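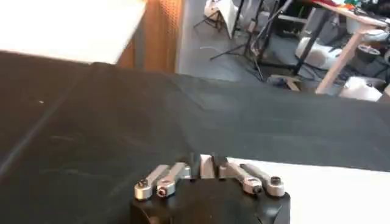 The Firkura set holds 3430 recorded episodes of a two-finger arm doing small tabletop jobs, and I would like you to read the whole of this card before you train anything on it. It was gathered for the Sirnach project to find out whether cheap, quickly recorded examples could stand in for careful ones. My view is that they can't, or not in the way the proposal claimed, but the data is fine to have and people kept asking. The wrist view is the one most users will want, and it is also the one I trust least. A good share of what it sees is background: past the black cloth there's a tripod standing on a grey floor, a thin pale cable, a cluttered table with red, orange and green things along it. A policy can learn a lot from a tripod. We have reason to think one of ours did (see "Known problems").

## What you get

- 3430 episodes, each one attempt at one task
- 34 tasks, with a one-line written instruction for each
- 2 views per episode: wrist and overhead
- joint positions, gripper opening and the operator's commands
- a success mark, given by the operator straight after the attempt

Failed attempts are kept. Please don't filter them out and then report the set's size as if you hadn't.

## How it was gathered

An operator moved the arm by hand controller while watching it directly, standing to one side of the table. Operators did not look at the wrist view while working. This matters more than it sounds. The person could see things the policy can't, and acted on them, so there are episodes where the arm moves off with great confidence towards something the wrist camera hasn't yet seen. If your method only takes the wrist view, you are asking it to guess what a person standing elsewhere knew.

Sessions ran in two blocks, Sirnach first and Wisosley second. Wisosley is a different room with different lamps and a slightly lower table. The task list was the same for both. The operators weren't, apart from Tsz-kin Shih, who recorded in both and whose episodes are the only fair way to compare the rooms.

Objects were put out by the operator before each attempt. The instruction was to "vary the starting position". People are bad at this. Plot the starting positions and you will see two or three favourite spots and a lot of bare cloth between them. In the Wisosley block we printed a list of positions to follow, and the spread is better there, though still thin near the corners.

## Success marks

I would treat these as a rough guide. The operator decided, nobody checked at the time, and a tired operator is a generous one. Tsz-kin later watched 68 episodes again without seeing the original marks, and disagreed often enough that we added a second column, `success_review`, for those episodes. The rest of the column is blank. It has not been filled in by a model and I'd ask you not to do so in any copy you pass on.

The most common argument was over placing tasks. Does a cup on its side count as placed? The Sirnach operators mostly said yes. The Wisosley ones mostly said no – the written rule changed between the blocks, and the early marks were never redone.

## Known problems

**Background.** One policy trained on Sirnach episodes alone did well in the Sirnach room and fell apart when we moved the furniture behind the table. The objects and the cloth had stayed where they were. I can't prove which part of the view it was leaning on, and I'm wary of anyone who says they can from heat maps. The simple test is to crop the top of the wrist view and train again. Please do this before claiming anything about general skill.

**Lighting.** Pale surfaces can blow out to almost plain white in the wrist view. Exposure was left on automatic in Sirnach and fixed in Wisosley. Brightness alone will tell a model which block it's looking at.

**The cloth.** It shows creases and scuffs, and it shifted between sessions. We did not record when it was straightened.

**Timing.** The overhead view lags behind the wrist view. The lag is steady within a session but differs between sessions. `sync_offset` holds our best estimate, worked out from the gripper closing. Where the gripper never closes, the field is empty.

**Instructions.** Each task has one sentence, written by the same person, and every episode of that task repeats it. This is not a language set. Swap the sentences for task numbers and you lose nothing.

## Splits

The `ouali` split was drawn up by the Ouali group and shuffles episodes at random across both rooms. It is there so that older results can be repeated. Neighbouring episodes are often near copies of each other, so scores on it look better than they should.

The `by_room` split trains on Sirnach and tests on Wisosley. Scores are much lower. If you only have time for one, use this one, and say so.

## Layout

```
firkura/
 episodes/
 sirnach/
 wisosley/
 tasks.csv
 marks.csv
 splits/
 ouali.txt
 by_room.txt
```

Each episode folder has the two videos and one table of arm readings. Column names are listed in the first row. Angles are in radians, and gripper opening runs from 0 (closed) to 1 (open).

## Changes

18/02/2023 – added `success_review`, corrected the sync sign for the Wisosley block. Copies taken in January have it backwards and should be replaced.

Reports of broken episodes are welcome, with the episode folder name. Send them to Tsz-kin Shih.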